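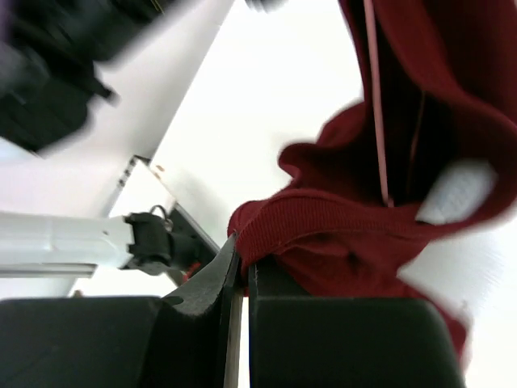
Broltstead laundry sets aside money for two folding arms

Broltstead's shared laundry will buy two robot arms for its sorting and folding room, with the order due to go out in March. The purchase was approved on 17 February 2023, after a trial with hoodies, towels and other soft items.

The arms come from Claltevix. Each set of replacement fingertips costs $40, and the laundry has budgeted for 13 sets in the first year. Another $2,472 is set aside for mounts, cabling and a new work surface.

"The arm is the easy number," said Meinir Yorath, who runs the laundry's equipment budget. "We had to go back and add the fingertips, the training hours and the floor work."
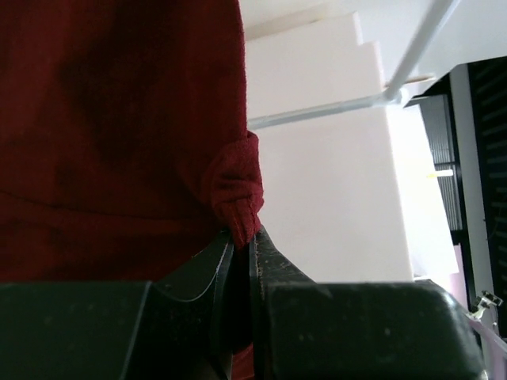 Dark red fabric held between the fingertips of a gripper.

The laundry also looked at leasing from Lund but decided against a three-year contract. Ingvar Steinarsdóttir, the shift manager, asked for the first arm to be used only on cuffs, hems and towel corners until staff have logged 200 hours with it. The second will stay in storage until then.

Work on the floor and power outlets will be done by Vumham before delivery. Folding will move to the back room while the outlets are fitted.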